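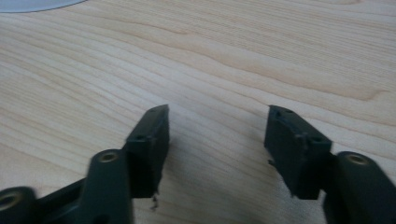
4.2 Deal registration and partner drop-off

Registration data came from the Kellstead portal, 50 reseller accounts, all selling Flavero licences into small and mid-size firms. Accounts were split by tier at sign-up. We coded each one for whether the reseller lodged a second deal within 12 weeks of the first. Odukoya did the coding, Mazza checked a portion, disagreements settled by phone. Product category was left out of the main model but matters for reading the results: furniture and fit-out resellers quote off finish samples, pale timber with a long wavy grain being a typical line item, and their quotes get revised more often than software quotes do. Revised quotes reset the registration clock in the portal. So some of what looks like drop-off is a clock problem. We flag these accounts but did not remove them.

Figure 2. Light timber finish, table surface.

Main finding first. Resellers who heard back from a named channel manager on their first registration were more likely to lodge another. Tier made little diffrence once this was in. Margin, same. The lower tier accounts in particular did not behave the way the programme guide assumes, and several kept registering deals with no rebate on offer at all.

Interviews with 9 resellers back this up, with limits. Most talked about response time before they talked about money. One, a two-person shop in Clorley, had stopped registering altogether and was selling Matheson product instead, "becuase they pick up". Two others said they registered only deals they expected to lose without protection. That is a selection effect and we can't correct for it here (see Patrício and Sutherland's earlier note on protected pipeline).

Caveats. Single vendor, single portal. Manager assignment was not random, busier managers tended to hold the older accounts. The portal also logs an automatic receipt as a reply, these were stripped out by hand and a few may have slipped through. Re-running without the May registrations, when the portal form changed, gives the same direction but a weaker effect. Co-marketing funds are dealt with in 4.3.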